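Okay, a few more posts about the Pukcombe road, since so many of you wrote back on Wednesday (thank you, I read every one!). My dad drove it the year they opened the second lane, and he still calls it "the new road," bless him.

It's 29 miles end to end, and for most of that you've got the Negi river on your left and not much else. Two gas stations, one at Lavlow and one just past the old toll house, so fill up early.
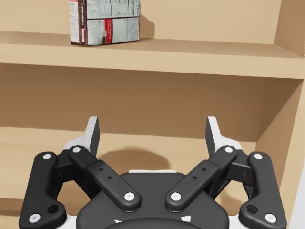
The toll house itself closed in 2000, and I do wish they'd kept the little green sign. Madhu Prajapati has a picture of it somewhere and keeps promising to dig it out for me.

Anyway, the resurfacing starts in May at the Lavlow end. They'll keep one lane open, with flaggers, so give yourself extra time if you're headed to the county fair with a trailer. More tomorrow on the bridge, which deserves its own post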